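Getting a small play kitchen clean, quick version

Did this Monday before the kids got up. Took me 29 minutes, drying not included. Ours is a hand-me-down Skesitz set, mostly hard plastic, but it works for any of them.

What you need

Dish soap, plain
Big bowl or a clean sink
Old toothbrush
White vinegar
Two towels, one for scrubbing over and one for drying

Step 1. Sort it
Dump everything on a towel. Hard plastic in one pile, wood in another, cloth in a third. Anything with batteries gets its own spot far from the sink. Check for cracks while you're at it. Cracked stuff goes in the trash, sharp edges.

Step 2. Soak the plastic
Warm water, a squirt of soap, ten minutes. Not boiling, thin plastic warps. Ask me about the Girngate teapot. Anything hollow with a hole in it, keep out of the soak. Water gets in and stays in and then you get black gunk.

Step 3. Scrub
Toothbrush for seams, handles and the little ridges on cups. Sticker labels, go around them, don't scrub accross. Crayon comes off with baking soda paste. Marker mostly doesnt.

Step 4. Wood
No soaking, ever. Damp cloth with a drop of soap, then a second cloth with just water, then dry it right away. If it feels fuzzy after, a light pass with fine sandpaper.

Step 5. Cloth stuff
Mitts, aprons, felt food. Mitts and aprons can go in a mesh bag on cold. Felt I do by hand in the sink, squeeze and lay flat. No dryer for felt, it shrinks and the glue lets go.

Step 6. Vinegar wipe
One part vinegar, one part water. Wipe the plastic, rinse, done. Smell is gone by lunch. Skip this on painted wood.

Step 7. Dry all the way
Overnight on a towel, cups upside down. Flip the bowls once. Putting it away damp is how the bin starts to smell.

Step 8. The bin
Wash that too! I forgot the first time and had to start over. Mine is a Kamel tub with a lid, I leave the lid off now.

How often? Every month or so, sooner if somebody's been sick.

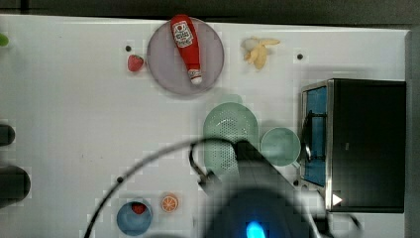 Last thing, wipe the play stove and the shelf before any of it goes back. Crumbs get in behind the knobs. A dry toothbrush gets most of them out, and a damp cotton swab picks up the rest.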